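Sourdough, week 2, and a confession

14 Jun 2024

Quick one, bus in ten minutes. The starter is alive. Or it was at breakfast. Bubbles all over, smells like yogurt and old apples, which the book says is fine. I fed it before work and again when I got home, and now there's flour in my keyboard so sorry for any typos.

First loaf was a brick. 500 grams of flour, one whole Saturday, and a thing you could prop a door with. Ate it anyway, toasted, lots of butter. Second loaf had a big hole right under the crust and nothing but dense stuff below. Better though! Sort of.

I think my kitchen is too cold. Moved the jar to the top of the fridge, then next to the router, then back to the fridge.

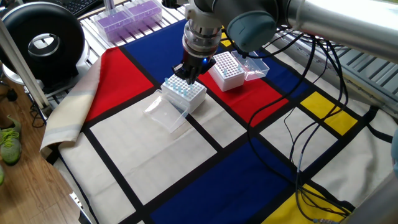
Abla Jaber wrote in under the last post to say the fridge top is a waste of time and I should use water straight from the tap, a bit warm, and stop moving the poor jar around. Fair. Also that I should quit peeking under the towel every twenty minutes. Less fair, I like peeking.

So tonight: warm water, one spot, no peeking before nine. I'm using the rye from the Plendgate market this time, the dark one in the paper bag. It drinks up way more water then the white does and the dough sticks to everything, my watch included.

Oh, and salt. Forgot it in loaf one. That's the confession. Fengying took one bite and just put it back on the plate.
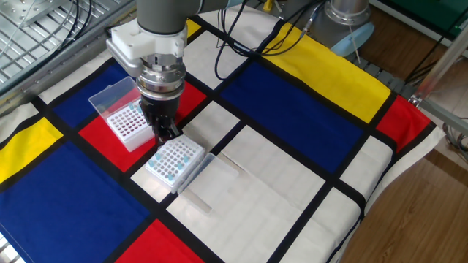

What I'm doing next time

Mix at night, shape before work, bake when I'm home. Hotter oven, lid on for the first half. Maybe seeds on top if I remember to buy them. Weidong wants a loaf for his mom so no pressure. Bus is here, gotta run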